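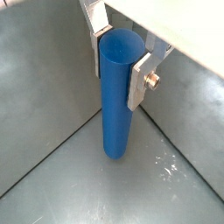 Blue tube and gripper, over the grey bin on line two.

Packing Floor Talk -- list archive
Subject: Re: What has the picking arm done to your shifts?
From: Zoltán Virág
Nov 17, 2018

Hello all,

I've been meaning to answer this for days and then Saturday came and the house was quiet, so you're getting the long version. Sorry in advance!

> We're being told the Stornmont site gets two picking arms in
> February. The managers say no jobs will go, but they can't tell
> us what the jobs will be. Has anyone on the list had one for
> long enough to say what changes on an ordinary day? I don't
> mean the brochure. I mean who does what, who gets moved, and
> whether your back feels any better.
>
> Fekete

Right then. We've had ours at Lekon for 49 weeks. It sits at the end of line two and takes tubes out of a grey bin, one at a time, and puts them into the trays that go on to Stamow for filling. The picture at the top is the view you get on the little screen by the station, looking down the fingers, and I spend more of my day with that view than I do with my own family (my wife's joke, she'll want the credit).

Before the arm there were four of us on that station, two per shift, bending into bins. A tray holds 120 tubes and you filled them by hand until the hooter went. My back is better, I'll say that straight off. So is Fekete's question about who gets moved, or at least I've got a proper answer to it: two of us stayed with the arm, one went to goods in and likes it, and one went to nights on the labeller and doesn't. No one was sacked. But the nights move was put to her as a choice and it wasn't much of one, so ask about that early, and get it in writing before February.

What I do now is harder to explain at parties. I fill the bin, I clear the jams, I watch the screen and I stop the arm when it's about to do something daft. With the tubes it's mostly all right when one is hanging straight down between the fingers with the round end at the bottom. Where it struggles is the corner. A tube lying flat along the seam between wall and floor is a pig to get hold of, and ours will try and try again until the station times out and beeps at me. So I've got into the habit of giving the bin a shake before I slide it in. That isn't in the manual. It ought to be.

Also -- clean your bins. They get scuffed, and you end up with little white flecks on the bottom, and I sweep them out at every break now. Our engineer thinks it makes no difference to the picking. I think it does, and it's me standing there.

Numbers, as people always ask. On a good shift by hand the pair of us did 200 trays. The arm's best so far is 181, so it's slower than two people, but it doesn't want its dinner and the second person is off doing something else, which is where the firm makes its saving. Nobody put it to us like that at the start and I do wish they had. We'd have grumbled for a week and got on with it.

The thing I miss is the talking. Two people at a bin will natter all day. I know everything there is to know about my old bin partner's allotment up to last winter and nothing at all since. Now I'm on my own at the station with the radio, and if the arm's running well I can go an hour without saying a word. They've let us swap over halfway through the shift, after we asked three times, and that has helped no end. Ask for it on day one.

And ask for training on the fault codes! We got a morning of it, and half that morning was the safety gate. For weeks I had to ring maintenance for things I now clear myself in a minute, and while you're waiting you feel a right lemon. It should come with a pay grade as well, if you ask me. Ours is still "under review".

Happy to talk on the phone if anyone at Stornmont would like that, just reply off list.

Zoltán

5 shares | 3 comments

Comments

trayside: The corner thing is the same with our one, and we do bottles. We ended up with a folded bit of card down the back of the bin. Looks terrible, works fine.

Fekete: Thank you for this, I've printed it for the canteen board. Hadn't thought about the swapping over at all. Will ring you next week if that's all right.

M. on nights: Pay grade "under review" here as well. Going on two years.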